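Everyday Objects: Reading Small Things
Handout 3 – Stands, Pegs and Bowls
Rowena Bañez

Bring this one back on Saturday, please, because we'll be writing on it. If you missed last week, get the notes on hooks from somebody who was there. I'm going to lean on them pretty hard and I don't want to draw the coat hook again (my coat hook was terrible).

Where we left off

We said a hook is an invitation. You see a bit of something sticking out at an angle and your hand already knows what to do with it, even if it's never met that hook before. A bowl works the same way, only it invites you to drop things instead of hang them. So this week I wanted an object that does both at once, and I went for the little stand for the top of a dresser or the shelf by the front door. You've all seen some version of it. One tall post, a couple of pegs, a base with a wiggly outline and a bowl sitting on one end of it. 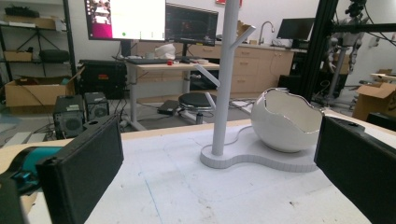 The type is older than you'd think and it goes by a lot of names. Mug tree, jewelry stand, key tree, catch-all, ring holder. I like that we can't settle on one! When a thing has five names it usually means people bought it for one job and used it for another. My own is a Clalier, sold to me as a jewelry stand, and in 38 months it has held exactly one necklace. The rest has been keys, hair ties, a tape measure and a guitar capo that I still can't explain.

Look at the base first

Everybody looks at the bowl first. I do too, it's the fun part. But start at the bottom and work up, the way we did with the lamps.

A tall post wants to tip. Hang something heavy on one side and it wants to tip even more. The cheap answer is a big heavy disc under the post, and plenty of stands do just that. The nicer answer is to stretch the base out to one side and put the bowl out there, so the part you need for balance is also the part that gives you somewhere to put your change. A figure eight or a peanut outline does this very well. You get two round lobes with a waist between them, one for the post and one for the bowl, and to my eye it reads as one object with two rooms.

Then ask yourself which way the pegs point. Pegs that angle up hold a loop by themselves. A peg that runs flat needs a knob or a lip on the end or your bracelet is on the floor by Tuesday. And check whether they're staggered. Two pegs at the same height on opposite sides look tidy in the store, and then you hang two long things and they tangle at the bottom.

The eggshell

Now the bowl, okay. A round white egg with the top broken off, and the broken edge picked out in silver. Some of you are going to find it charming and some of you will roll your eyes, and I'd like to hear from both camps. What interests me is that zigzag rim. Smooth rims are easy to wipe and easy to reach over. A jagged one is more fuss, and what you get back for it is a joke and a bright line that tells your eye where the opening is. White on white on a white table, you'd lose that opening otherwise. Tilt the egg a little and the mouth leans toward whoever is standing there, so it's easier to see what you dropped in it.

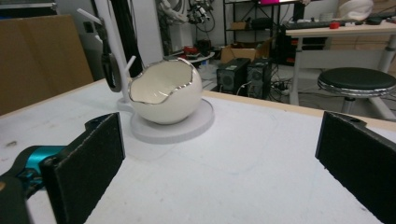
Drawing it from above

Second half of class is pencils. Cover the table with one big sheet of white paper, tape the corners down and put the stand at the far end, so you have a lot of paper between you and it. I want you to feel how small it is. Beginners put the object smack in the middle and then draw it enormous.

From up here the post foreshortens like crazy. It stops being the tall thing and the base takes over, and suddenly that curvy outline is most of your drawing. The bowl flattens out to an ellipse and, depending on where you're standing, you may lose the eggshell altogether and just get a shallow white dish with a shine in it.

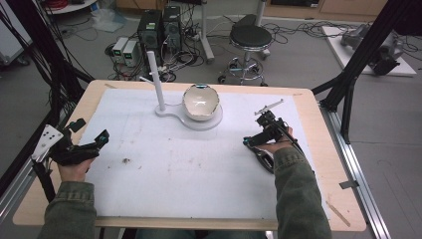
Give this view 11 minutes, no more, and don't erase. If a line is wrong put the right one next to it. I know the paper gets messy. Last year's group used both sides of a Pideck roll and the second side was smudged before they'd even started – the drawings were better for it, I thought. Clean paper makes people nervous.

Two things I always get asked:

1. Can I use a ruler for the post? Nope. Look at where the top lands against something behind it, make a dot, and go for it in one stroke.

2. What do I do about white on white? Leave the object alone and draw what's around it. The soft shadow at the foot of the base, the gray in the paper, the scuffs and specks on the tabletop. Your table surface is never one flat white, and if you squint at a big stretch of it for a minute you'll find streaks and marks you can use as your middle tone.
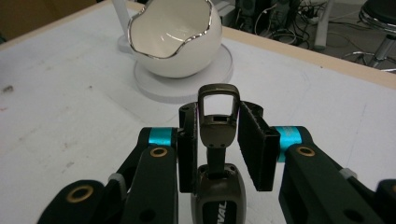
For next time

Find a stand, tree, rack or catch-all where you live and draw it twice, once from the side and once looking straight down. Write down what it was sold as and what's on it right now (please don't tidy it first, I want the capo).

Read the Baluyot chapter on handles, just the first half. Skip the bit on door pulls, we'll get to it with locks.

If you need a pencil set, the Caltix one in the cupboard is for everybody, but sharpen them before they go back. 2B and softer for this exercise.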